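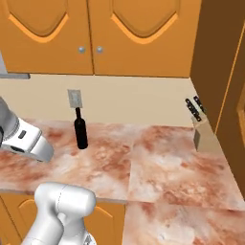
Open day at the Collenmont audit office

Reports > Visits > Collenmont

Print this page | E-mail this page

What does a regional audit office do with a tip about a crooked contract? On March 30, 2026 the Collenmont office opened its doors to the public, and I went to find out.

The tour began in the intake room on the second floor. Complaints come in by letter, by phone and through an online form called Hevum. The office received 1,432 complaints last year. Most were about road repairs and school supplies.

Who reads them?

Nabil Daher runs the intake desk. He said two people read every complaint separately, and the sender's name is removed before the file moves on. A complaint without a name is accepted if it gives a contract number or a date.
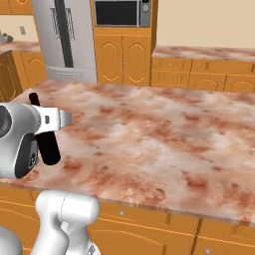
He then took us through a closed case. A supplier, Garrido, had billed the town of Trernum for over 4,000 meters of drainage pipe. The site check found 2,000 in the ground. The case took 14 months, and the money was paid back in June.

Can visitors see the files?

Only closed ones, in the reading room. Copies are free up to ten pages. I asked whether senders are told the outcome. They are, if they left an address.

The tour lasted 90 minutes. Parking is behind the building, and you need photo ID at the front desk.

Print this page | E-mail this page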